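Wuven Meetup FAQ - the questions I get every single month

Last updated Nov 12, 2019

I've been running the Wuven startup meetup long enough that I could answer most of these emails in my sleep (and going by the typos, I may have done that once or twice). So I finally put them all on one page. If yours isn't covered, write to me anyway! I like getting mail.

What is Wuven, exactly?

It's a monthly evening get-together for people in town who are starting a company, thinking about starting one, working at a small one, or just curious what everyone else is building. We have short talks, a long break, then open floor. It grew out of a lunch I used to have with Funmilayo Okoro, back when she was still writing billing software out of her spare bedroom and I was between jobs and calling it consulting. We kept inviting people until the restaurant asked us to please book ahead.

Do I have to have a startup to come?

Nope. I'd guess half the regulars don't. We get teachers, a couple of accountants, people from the city's economic development office, students, and one very nice man who came in looking for a different event and has been back ever since. If you're interested, you're in the right place.

Where do you meet?

The second floor of the Triline building, on the side with the bike racks. The front door locks at six, so come around to the side entrance and ring the bell marked Events. If no one answers in a minute or so, ring again, we're probably moving chairs and it's loud. There's an elevator just past the mailboxes, and the restrooms are on the same floor as us.

Is there parking?

Street parking is free in the evening. The deck across the street is $3 after five, and it takes cards now, finally. Please don't use the small lot behind the bakery. They tow, and I've given more than one person a ride home because of it.

What does it cost?

Nothing to attend. We put out a jar for the pizza. If you can throw in a few bucks, great, and if you can't, please eat the pizza anyway. Room rental is paid for by Demness, the accounting firm downstairs, who ask for one minute at the microphone and usually use half of it.

Do I need to sign up ahead of time?

I'd really like you to! The room holds 700 square feet worth of people, which sounds like a lot until you add tables and a coat rack. Signing up also tells me how much food to order. But if you decide at the last minute, just show up, and I've only had to turn people away one time (the May meetup, when we had the pitch night and I badly underestimated everybody).

How do I get to give a talk?

Send me a paragraph. Really, just a paragraph - what you want to talk about and why this crowd would care. I don't need slides in advance and I don't need a bio. Talks are 15 minutes including questions, so plan to speak for ten. Lavanya Pinto keeps time from the front row and she's friendly about it, but she will stand up.

The talks people remember are almost always the ones about something that went sideways. Fulgencio Cervantes did one on losing his biggest customer in the first year, and people were still asking him about it at the holiday party. I'd much prefer that to a tour of your product features. You can mention your product, of course you can, it's what you do all day. Just don't make it the whole ten minutes.

Can I demo something?

Yes, please do. We have three demo tables along the wall and they go to whoever asks first. You get a power strip, a tablecloth if you want one, and the break plus the hour afterward. Hardware is welcome, software is welcome, and food is extremely welcome. If your thing is big or noisy, tell me beforehand so I can put you at the end by the windows.
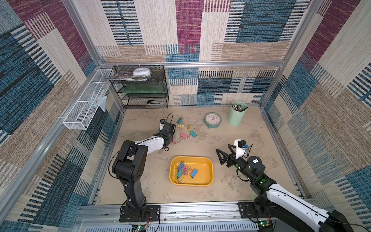
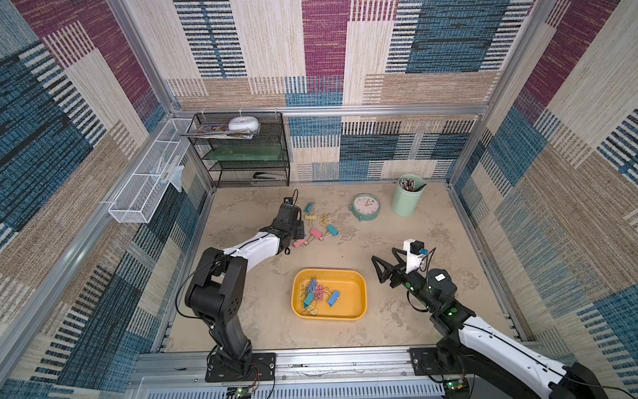
Two robot arms mounted on the front rail, in both pictures.

How good is the wifi?

Fine for email, shaky for anything live. If your demo needs the internet, bring a recorded version too, or plan to use your phone. I've watched enough spinning circles at the front of that room to feel strongly about this. The network name and password are on the whiteboard by the door.

Will there be investors there?

Sometimes. A few angels come pretty regularly and they're nice people, but they're there for the same reasons as everyone else, and I don't hand out a list. If you'd like an introduction to somebody, come find me during the break and tell me what you're working on. I'm the one with the lanyard that's too long. I can't promise anything, but I do know most of the faces.

What I'd ask is that you don't walk up to a stranger and start pitching before they've gotten their coat off. It happened at my second or third meetup and I'm still embarrassed about it (it was me doing the pitching).

I'm looking for a job, or I'm trying to hire. Is that okay?

Totally okay! At the end of the open floor we do a round where anybody can stand up and say in one sentence who they need or what they're looking for. Kanini Lyimo found her first two engineers that way. Recruiters from outside agencies are welcome to come and listen, but I ask them to skip the round so it stays short.

Can I bring my kids?

Sure. It's a bunch of adults talking about payroll and customer churn, so bring something for them to do. There's a carpeted corner with beanbags that nobody over twelve can get out of gracefully. The pizza arrives pretty early, too, which helps.

Do you record the talks?

We used to. The sound was terrible, and I noticed speakers were getting a lot more careful with the camera on, so we quit. If you miss a talk you wanted to see, email me and I'll put you in touch with the speaker. Most of them are happy to share slides. I also write a recap here on the blog, usually within a week, sometimes two if work is crazy.

Can I write about what I hear?

For the talks, yes, unless the speaker says otherwise. For open floor, please ask the person first. People bring up real problems there - a cofounder leaving, a month where payroll is tight - and they need to be able to do that without finding it on somebody's newsletter the next morning.

I'm shy and I don't know anyone. Help?

Come a bit early! It's so much easier when there are only six people in the room, and we'll put you to work setting out cups, so you'll have something to do with your hands. Kristýna Sýkora usually runs the welcome table and she's wonderful at pairing new folks with somebody they'll get along with. Tell her it's your first time. You can also leave at the break with no hard feelings, a lot of people do that the first time around.

How is this different from the Chu breakfasts?

I get this one a lot, so let me say first that I like the Chu breakfasts and I go to them when I can wake up. They're smaller, they're invitation only, and they lean toward companies that have already raised money. We're in the evening, the door is open, and most of our people are earlier along or doing something that will never need investors at all. Plenty of folks go to both. We check calendars with each other so we don't land in the same week.

Can my company sponsor a meetup?

Yes, and thank you. A full sponsorship is $727, an odd number that I'm asked about constantly. It's what the food, drinks and after-hours building fee came to the first time I added them all up, and I've never gotten around to rounding it. You get your name on the signup page, a minute at the mic, and a demo table if you'd like one. You don't get the attendee email list. I've been asked very politely and the answer is still no.

Would you help me start one of these in my town?

I'd love to. I've talked with people in two other towns so far, and mostly what I tell them is to pick a night, stick to it, and keep it going even when only five people show up. Our fourth one had five people, and one of them was waiting for a bus. Send me an email and we can set up a call. I'll share our signup form, the speaker email I use, and the shopping list, which has the right amount of ice on it after a lot of trial and error.

How do I get on the mailing list?

There's a box at the bottom of every page on the blog. I send one note when signups open and one the day before the meetup, with the speaker names and any change to the door situation. If the notes aren't reaching you, check your spam folder, and if they're not there either, email me and I'll add you by hand.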